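Do I need a smart plug for the kettle?

The flat in Suswood came with a letter from the energy company urging me to "take control of my usage". I've had four of these letters now, and every one of them wants me to buy something.

The latest idea is Cillodex, an app that promises to find the hidden waste in your home. It costs 89 pounds a year. The website says people are shocked by what they save, but I couldn't find a figure anywhere, which made me suspicious before I'd even put my email address in.

So I did it the dull way, with a borrowed plug-in meter and a notebook. The telly on standby used next to nothing. The phone charger used less than that. The tumble dryer, on the other hand — well, we all know about the tumble dryer. Over the winter we got through almost 900 units, and I'd bet most of it was drying towels.

I don't doubt that standby waste was real once. Old sets were dreadful. But I'm tired of being told off about a little red light by a firm that put its standing charge up in March. 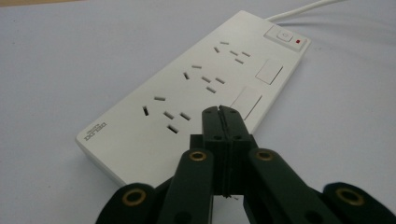
What I've changed

The towels go on the airer. The app is deleted. I still leave the telly on standby, and I'll carry on until someone shows me a sum that says otherwise.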